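The robotics club at Kiều Huỳnh's school meets in what used to be a sewing room, and the long cutting tables are still there, bolted to the floor. She says they were the best thing she inherited. "They're heavy, they're flat, and you can drop a motor on one and it won't care," she told me, clearing a stack of permission slips off a stool so I could sit down. I had come for an hour and ended up staying until the custodian started turning off the hallway lights, which I gather happens to most of her visitors.

Kiều started the club with 7 students and a single arm, which the kids named Buno before it had ever moved. (She wanted them to vote on it. They had already painted the name on the storage bin.) She had taught eighth-grade science for years and had never built a robot herself, and she is cheerful about how much she learned by being a page or two ahead of everybody else. "I told the parents that on the first night," she said. "I said, I'm going to be wrong in front of your children, probably a lot, and I think that'll be good for all of us."

This year's project is picking up things that are flat. It sounds small, and she knows it does. The club spent its whole first season on blocks and foam balls, and by spring the arm could stack a decent tower, and everyone was a little bored. Then one of the students asked whether it could pick up a playing card, and that was the end of the block towers. "It couldn't, of course," Kiều said. "It just pushed the card around the table like a cat. We laughed so hard, and then we all got very quiet, and I thought, well, there's our year." 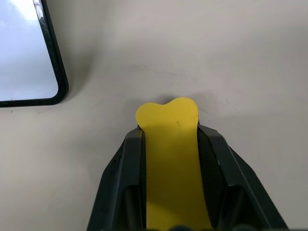
Justinas Pärn

The flat pieces come in all sorts of outlines, and the students have their favorites. The yellow one with the rounded, bone-shaped end gets asked for by name, or at least by "the bone," and I watched two girls argue kindly over whose turn it was to run it. What they want is for the piece to stand upright between the two black fingers without tilting, and getting there takes more patience than I would have had at thirteen. If the fingers close too low, they scrape the table. If they close too high, they meet on nothing at all, and somebody groans.

I asked Kiều how much of this is programming and how much is fiddling, and she laughed at me. "Oh, it's mostly fiddling! They write a little code, and then they try it, and then they move one number and try it again. We have a notebook with 133 tries in it just for this one kind of grip. I made them write down every single one, and they hated me for it until the week the arm stopped working and they could look up what they'd changed."

That week came in November, and people in the room still talk about it the way families talk about a bad road trip. The arm had been reaching a little to the left of where it was told, and the students took apart 3 different things before a quiet seventh grader noticed a loose screw at the base. Kiều keeps the screw in her desk drawer. She got it out to show me, and then couldn't find the lid for the tin it lives in, and we looked for that for a while.

Money comes up, as it does with any school club. They raised $3000 last year, much of it from a pancake breakfast, and Kiều would like a second arm so that fewer kids are waiting. She doesn't want too many more than that, though. "The waiting is where they talk to each other," she said. "Somebody's watching over your shoulder and says, why don't you turn it a bit first? I'd hate to lose that."

There is a regional showcase in the spring, and the club has entered under the team name Miledik, a word whose meaning I was promised and then not given. Each team gets a table and a few minutes to show what its robot can do. Kiều's students plan to have theirs lift the flat pieces one after another and set them down in a row, and they are already debating the order. The bone may go last. One boy feels strongly that it should go first, in case they run out of time, and he had a diagram to show me, with arrows, that he was still adding to when I put on my coat.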